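Keep the card holder, throw out the cards

Jan 9, 2023

I spent part of the holidays going through the loyalty cards in our house. I'd been putting it off since September, when the zip on my wallet gave out and I moved everything into a red card holder with clear plastic sleeves. My view, having done it, is that most of us should own a card holder and hardly any of us should own the cards we keep in it.

I know the usual advice is to put the lot on your phone. I've tried that. The app I used wanted my birthday, my postal code and permission to tell me about offers at stores I don't shop at. The barcode wouldn't scan at the pharmacy when the screen was dim. A piece of plastic in a sleeve works when the battery is dead, and the person behind me in line doesn't have to wait while I look for a signal.

Still, a card has to earn its place. I emptied everything out and went through it on the kitchen counter, then on the floor when the counter got too full.

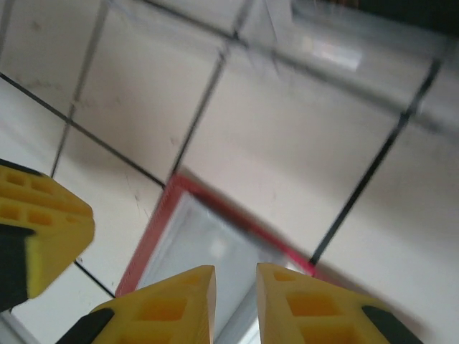 The first ones to go were from stores that have closed. Celline shut its downtown location years ago and I was still carrying the card to every appointment and every trip to the grocery store. Next were the stamp cards. I had two from the same sandwich place, each with a couple of stamps, and I haven't eaten there since I changed jobs.

The points cards took longer, as you have to look up the balance before you can be sensible about it. I had 1672 points at Tornov, the hardware store. That sounds like a lot until you read the terms and find out it gets you a few dollars off, as long as you spend a good deal more than that first. At Wonurton I had 744 points, which was below the minimum to redeem anything at all. I'd been a member long enough that I can't remember signing up.

I don't blame the stores for this. They want you to come back, and a card is a cheap way to ask. What bothers me is how the cards are dressed up. Put VIP on a card, add a bit of gold colour and a nice logo, and people will give it the first sleeve in the holder, ahead of the health card. I've done it myself. A VIP card is very often something you get by asking for it at the till, and the benefits are the same ones everybody else in line is getting.

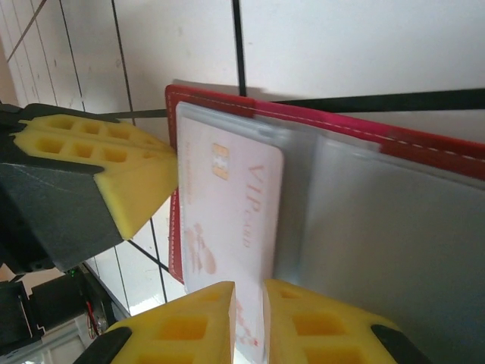
What a card holder is good for

I'd argue for the kind with sleeves bound in the middle like a small book. The wallets with slots hide most of each card, so you end up pulling out three to find the one you want. With clear sleeves you flip through and there it is. The plastic does crease after a while and the cards can stick a little in warm weather, but I'd put up with that.

The cover matters less than people think. Mine has white stitching along the edge and looks smarter than it needs to. I would choose red again, mainly for finding it at the bottom of a dark bag. A strap is worth having if the holder is going in with keys and pens. Without one, the pages splay open and the corners get chewed up.

Cruzado makes a much bigger one, and a relative gave me one as a present. I used it for a month. The trouble with a big holder is that you fill it. Every empty sleeve looks like it should have something in it, so the next time a cashier asks if you'd like to join, you say yes. 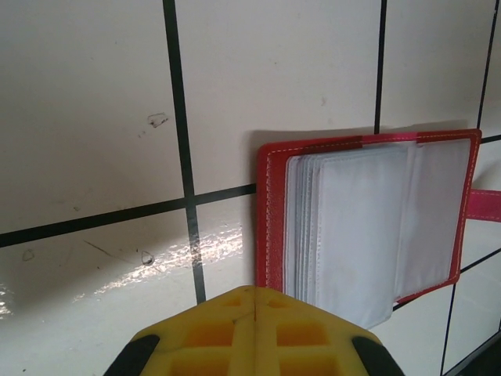 I now think empty sleeves are fine, and I'd sooner carry ten of them than go back to the way it was. After the sorting I was down to four cards: health, library, transit and the one grocery card I use every week. The grocery card has 1277 points on it and I intend to spend them before the program changes its rules again, as it did last year.

If you're going to do this yourself, cut the old cards through the chip and the stripe before they go in the garbage. Close the accounts too, if the store makes it possible. Wonurton did it with one short email. Tornov asked me to phone during business hours, and I was on hold long enough to wash the dishes.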